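Rodaje de la segunda temporada de Biltenach: calles cortadas y fans en la valla

verschueren_fan
Hola a todos. Escribo desde Nostell, donde vivo hace dos años (el español no es mi lengua materna, perdonen los errores). Desde el comienzo de agosto están filmando la segunda temporada de Biltenach en mi barrio, y quiero contar lo que sé y preguntar algunas cosas.

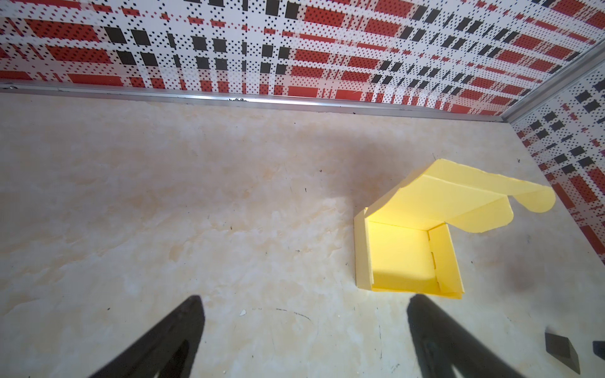
La calle de la estación está cerrada desde las seis de la mañana hasta las nueve de la noche. A los vecinos nos dejaron una carta en el buzón: la productora paga 190 euros a cada comercio por día de cierre. A los que solamente vivimos allí no nos pagan nada, pero nos dan un pase para entrar en el portal. El actor que hace de inspector no ha aparecido todavía. Mi pregunta es si alguien sabe con seguridad que sigue en la serie.

palomitas_frias
Sigue, hombre. Lo dijeron en la presentación de la temporada. Otra cosa es que salga en dos capítulos y lo maten.

Marga_77
Pues yo leí lo contrario, que pidió más dinero y le dijeron que no. Si no está en el rodaje de exteriores, mala señal.

verschueren_fan
Marga, gracias por la respuesta, pero ¿dónde lo leíste? No lo pregunto para discutir. He buscado en varias páginas y encuentro siempre el mismo texto copiado, sin ninguna fuente.

Marga_77
En un blog, no me acuerdo del nombre. Tampoco voy a guardar enlaces de todo.

tercer_acto
Esos blogs publican lo primero que les llega. El año pasado daban por cancelada la serie y mira.
Por cierto, 190 al día en agosto me parece una miseria. Mi cuñado tiene un bar y en un buen día hace 1.000 euros de caja.

palomitas_frias
Caja no es beneficio, y los del equipo también desayunan en algún sitio.

tercer_acto
Llevan catering. Siempre llevan catering.

verschueren_fan
Es verdad, llevan su propio catering, con dos camiones en el aparcamiento de Prarnuvthorpe. La panadera de mi calle está muy enfadada. El dueño de la tienda de bicicletas, en cambio, está contento - dice que en agosto no vende casi nada y que por él pueden quedarse hasta octubre.

lunares
¿Se puede ir a mirar? Estoy a una hora en tren y buscaban figurantes, 500 personas para la escena del mercado. Me apunté y me dieron el número 758, así que imagino que estoy fuera.

verschueren_fan
Sí, se puede mirar desde la valla, al lado de la farmacia. No permiten sacar el móvil mientras ruedan, y a un chico le hicieron borrar un vídeo. Sobre los figurantes, creo que el número es de inscripción y no de orden de llamada, pero no estoy seguro. Escribe un correo y pregunta.

Marga_77
Borrar un vídeo grabado en la calle no te lo pueden exigir, que conste.

palomitas_frias
Exigir no, pedirlo sí. Y si quieres seguir en la valla, lo borras.

lunares
Acabo de mandar el correo. Si me contestan, lo pongo por aquí.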